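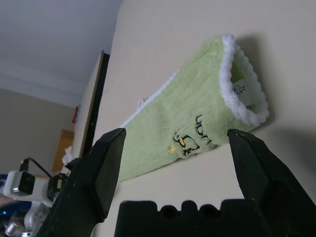

Meia verde-clara com punho branco felpudo e bordado preto, sobre um tampo de mesa bege-claro.

Relatório da visita à unidade da Idis em Rullau

A delegação da associação setorial Lulis deslocou-se em maio à unidade de meias e artigos de malha que a Idis mantém em Rullau. A visita decorreu numa segunda-feira e foi conduzida pelo diretor de produção, Uldis Lepik, que acompanhou os participantes ao longo de todo o percurso. Estiveram representadas 4 empresas associadas.

A sessão de abertura teve lugar na sala de amostras, onde a empresa apresentou a linha de inverno. Mereceu particular atenção a meia de interior verde-clara, de tecido macio e felpudo, com canelado discreto no sentido do comprimento. O punho branco, espesso, forma um remate volumoso em torno da abertura, e o forro interior é igualmente branco. O bordado, em linha preta de traço solto, representa uma figura de desenho animado, com pequenos apontamentos a amarelo. Segundo Uldis Lepik, este tipo de motivo exige uma tensão de linha inferior à habitual, para que o pelo do tecido não fique repuxado.

Seguiu-se a passagem pela sala de tricotagem, que conta com 64 teares circulares distribuídos por duas naves. A delegação observou a mudança de cor numa encomenda destinada à cadeia Buchanan, operação que a equipa local executa no intervalo entre turnos. O fecho da biqueira é efetuado em secção própria, tal como a aplicação dos punhos, ainda dependente de costura assistida por operadora.

No laboratório de controlo, foram explicados os ensaios de resistência à lavagem. Cada modelo bordado é submetido a 50 ciclos antes de ser aprovado para catálogo, com registo do encolhimento e da eventual perda de pelo. Os técnicos responderam a perguntas sobre a solidez das cores claras e sobre a etiquetagem interior, matéria em que vários associados manifestaram dificuldades com os mercados de exportação.

A secção de acabamento e embalagem encerrou o percurso. Trabalham na unidade 73 pessoas, a maioria com formação ministrada internamente. O emparelhamento das meias continua a ser feito à mão, sobre mesas de tampo liso, e as peças com defeito de bordado são separadas para reaproveitamento do fio.

Na reunião final, a Idis manifestou disponibilidade para receber estagiários das empresas associadas na secção de bordado. A Lulis agradece à direção da unidade e remeterá aos participantes a documentação técnica distribuída durante a visita. Os pedidos de amostras devem ser dirigidos ao secretariado da associação, com indicação do modelo e do tamanho pretendidos.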